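Movers wanted for Kitchen Hours (no dance training needed, really!)

Hi, I'm Ginette Campbell. I make dances, mostly small ones, mostly in places that weren't built for dancing, and I'm looking for people to be in the next one. It's called Kitchen Hours, it runs at the Martinelli in Nosmont, and I need 14 performers of any age from 18 up. If you've ever thought "I'd like to do that but I'm not a dancer," please keep reading, you're exactly who I'm writing to.

The piece grew out of a solo I made for Lise Després a few years back. She performed it in her socks to a tape of people talking about their mothers, and it lasted nine minutes. Folks kept coming up afterward to show us how their own mothers folded a towel or shook out a rug, and I wrote all of that down (I have a whole notebook of it, with terrible stick figures). Kitchen Hours takes those gestures and hands them to a crowd.

So what would you be doing? Walking, standing, reaching, carrying nothing as if it were something. There's a long section where everybody passes one phrase across the room, and by the time it gets to the far side it has turned into something else. There's a bit of unison, which we'll drill until you're sick of it. Nobody gets lifted. You can do every part of it seated if you need to, and two of the roles are written that way on purpose.

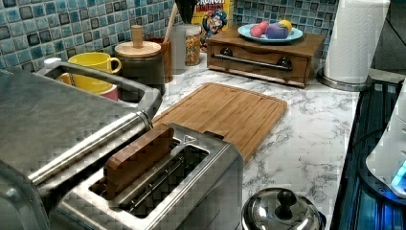 Rehearsals start in September and go for six weeks, three evenings a week, from 6:30 to 9:00 p.m., in the upstairs studio at the Martinelli. I know that's a lot. You can miss two evenings without telling me why, and after that we should talk. The final week is heavier: we'll be in the main hall every night with lights, and those run until 10. Then there are four performances, plus one open rehearsal for school groups, which is my favorite because kids laugh in all the right places.

Pay is $2535 per performer for the whole thing, half at the end of week three and half after closing night. It's the same amount for everybody, trained or not. We can also cover bus fare and up to 30 dollars a week toward child care if you hang on to your receipts.

The music is by Arben Tomić, who is writing it without seeing any of the movement. We'll hear it for the first time when we get to the main hall, so please don't come expecting counts! I'll teach you to keep time with each other by looking and breathing, and it's less scary than it sounds. Hélène Gagnon is doing the costumes and will want your measurements and your opinion on pockets.

What I'm looking for:

- People who can be on time and stay in a room with other people for two and a half hours
- A real mix of ages (I'd love at least three of you over 65)
- Comfort with being looked at, or willingness to get there
- At least a couple of people who speak something besides English at home, for the spoken section

To apply, send me a few lines about yourself and tell me about one movement you do every day without thinking. No resume, no headshot. If writing isn't your thing, leave a voice message at the Martinelli front desk and they'll pass it on to me. I'll invite 30 people to a workshop, which is paid at $40 for the evening whether or not you end up in the piece. We'll warm up, learn a short phrase, eat something, and learn it again backward.

The studio has an elevator, and the restroom on that floor is wheelchair accessible. The floor is sprung wood. Wear whatever you'd clean the garage in and bring a water bottle, the fountain up there is hopeless.

Questions are welcome, including the ones you think are silly. I read everything myself, usually late at night, so forgive the typos in my replies.

Ginette

Recent calls and news
Stage manager needed for the Skundon spring tour
Vernon Marchand teaches a beginners' tap class
Clemley Dance Archive: help us label our old programs
Studio rental rates at the Martinelli

Last updated: September
Contact: Martinelli front desk, Nosmont | © Martinelli | Back to top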